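Brerus Evening Talks > March > Speaker notes

Buying a winter coat that fits over what you wear
Duangjai Ruangrit, alterations, Orna
Notes for the speaker. Slide numbers match the deck.

Slide 1. Title

Say hello. Name, the shop, where I sit in it (upstairs, at the back, behind the fitting room). I have been altering coats for 11 years. Before that I cut linings for a workwear maker.

Tell them the talk is for people who buy a coat once every few years. Questions at the end, but anyone can stop me if a word isn't clear.

Slide 2. Wear the thick sweater

Most coats are tried on over a T-shirt in a warm shop. Then it gets cold, the sweater goes on, and the coat pulls across the back. Wear the thickest thing you plan to wear under it. If you wear a suit jacket to work, bring the jacket.

Bring the shoes too if you are looking at long coats. A one-inch heel changes where the hem lands.

Slide 3. Shoulders first

The shoulder is the part I can do the least about. Taking in a shoulder means removing the sleeve, recutting the top, and setting the sleeve back in. On a lined wool coat it can cost more than half of what the coat did.

How to check:
Stand with arms down. The seam should sit at the shoulder bone or just past it.
Reach forward as if holding a steering wheel. The back should feel snug and the armhole should not bite.
Cross your arms. If you can't, go up a size.

Do the crossing arms test on stage. Use the gray coat, then the small navy one. The navy one will not close on me and people can see why.

Raglan sleeves are the exception. There is no seam at the shoulder point, so one size fits a wider range of people. Good choice if you have sloping shoulders or if your jackets differ a lot in padding.

Slide 4. Length

Three lengths on the rail: hip, mid-thigh, below the knee. Hip length must still cover the jacket under it. If the jacket shows, the coat is too short and I can't add cloth.

Shortening is easy up to a point. Watch the pockets. If the hem comes too close to the pocket bags, the coat looks wrong and the pockets may need to be moved. Ask before you buy. 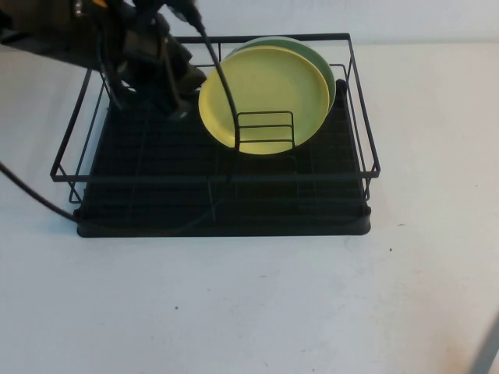
A long coat needs a vent at the back, or it will catch your legs on stairs. The vent is sewn shut with a big X of thread when it is new. Take that thread out. I see coats that are years old with the X still in. Same for the label on the outside of the sleeve.

Slide 5. Sleeves

Coat sleeves should be longer than jacket sleeves. They should cover the shirt cuff and reach the base of the thumb.

Shortening from the cuff is a simple job if the cuff is plain. If there are buttons with real buttonholes, or a strap, it has to be done from the top and the price goes up. Lengthening depends on how much cloth is folded inside. Turn the cuff back and feel for it. On cheaper coats there is often very little.

Slide 6. Cloth weight

Cloth is often sold by weight. A 500 gram cloth is a proper winter weight. It feels heavy on the hanger and less heavy once it is on.

Pass the swatches now. Start them on the left side of the room. There are two sets, so send the other from the back.

Heavy is only part of it. A loose weave lets wind through whatever it weighs. Hold the cloth up to the light. If you see a lot of light through it, plan on a scarf and a good sweater.

Wool and nylon blends: fine for everyday coats, they wear well at the pockets and cuffs. I have no objection to them. Pure cashmere is soft and warm and rubs thin under a bag strap. Carry a backpack and you will find out in one winter.

Slide 7. Linings

A slippery lining makes the coat easy to put on over a sweater. A coat with a fleece lining is warm but grabs at wool sleeves. Try it with the sweater.

Look at the hem inside. The lining should have a small fold of slack along the bottom. If it is stretched tight, it will pull the coat up at the hem after some wear. A new lining in a full length coat takes me most of 8 hours, so check this in the shop.
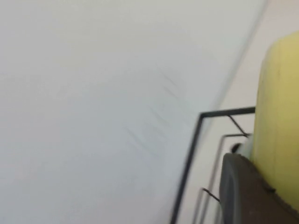 Pale surface, seen close.

Slide 8. Buttons and closing

Button the coat all the way and sit down. Use the chair on stage. If the front pulls open between the buttons, it is too tight at the hip.

Moving the buttons can give or take a little. Past that, the front edge starts to look crooked. Double-breasted coats have more overlap and so a bit more room to play with, but they should be worn closed. Open, they hang heavy on one side.

Ask if spare buttons come with the coat. Put them in a drawer you will remember. Matching one missing horn button is slow work, and sometimes I end up changing the full set.

Slide 9. Buying online

Measure a coat you already own and like. Lay it flat, buttoned. Measure:
Chest, armpit to armpit
Shoulder seam to shoulder seam
Sleeve, from shoulder seam to cuff
Back, from under the collar to the hem

Compare these with the seller's garment measurements. Some pages list body measurements and some list garment measurements, and the page does not always say which. A listed chest of 44 may mean either one. Write to the seller and ask.

My colleague Kamonchanok Ongart measured the returns rail last winter. Of the 34 coats that came back as "too small," most had been ordered in the buyer's shirt size with nothing allowed for layers. Use this if there is time. Skip it if we started late.

Slide 10. Two coats, side by side

The Þrastardóttir long coat: raglan, heavy cloth, no padding. Forgiving to fit. Hard to shorten because of the stitched hem band.

The Skistodia car coat: set-in sleeve, lighter cloth, plain cuff. Easy to alter nearly everywhere except the shoulder.

Let people come up and try both. Keep the hangers with the right coats, they are different widths. 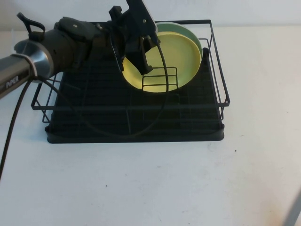
Black wire rack on a white tabletop, with the PiPER arm.

Slide 11. Keeping it in shape

Wide hanger, always. Empty the pockets at night. Brush downward after wearing, with a proper clothes brush. If it gets rained on, hang it away from the radiator and let it dry slowly.

Dry clean once a year, before it goes away for the summer. Moths go for food stains and skin oils first, mostly at the collar and cuffs.

Slide 12. Questions

Price list is on the handout, second page. Fittings are upstairs, last one at 5:30. Collect both sets of swatches at the door.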